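**Khoury extends stablecoin settlement pilot to supplier invoices**
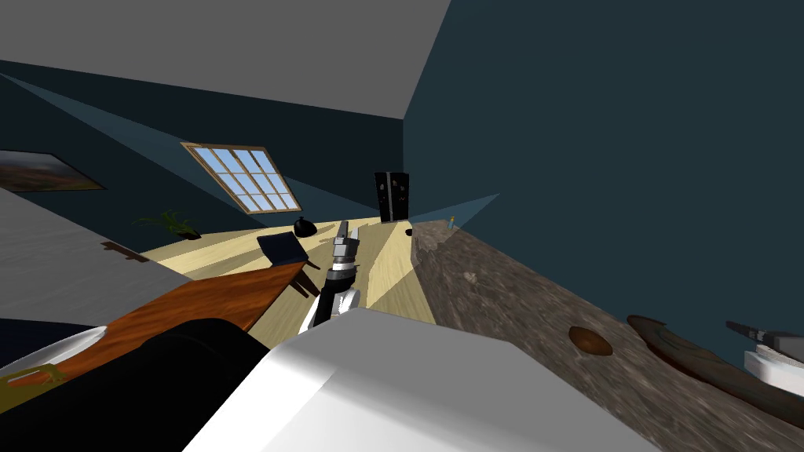 *Rendered interior with dark teal walls and a light wooden floor.*

Khoury, the payments operator serving the Lulodholm business district, has extended its stablecoin settlement pilot to cover supplier invoices. The first phase, which closed in September, was limited to transfers between participating merchants and their own reserve accounts.

According to the operator's notice to participants, 77 merchants completed the first phase and settled 2,173 transactions on the shared ledger. A further 26 businesses have been admitted for the second phase, bringing the total to 103. Most of the new participants are wholesalers that already invoice existing members.

Under the extended terms, an invoice is registered on the ledger when it is issued and is marked as paid once the buyer's tokens are released. Partial payments are permitted. Disputed invoices are to be withdrawn from the ledger and settled by bank transfer until the operator publishes its dispute procedure.

Reserves backing the tokens remain with Bilinley, which acts as custodian and will continue to issue a monthly statement of holdings. The software used to register and match invoices is supplied by Kotuvlow. Participants that use their own accounting systems may connect through the existing interface, although the format of the payment reference field has changed and older templates will be rejected.

Transaction fees are unchanged for the duration of the phase. Redemption requests received before 3 p.m. will be processed on the same business day; later requests will be carried over to the next.

The second phase is scheduled to run for eight months. The operator has stated that cross-border invoices and consumer payments remain outside its scope. Businesses wishing to join should submit the revised participation form together with proof of registration in the district.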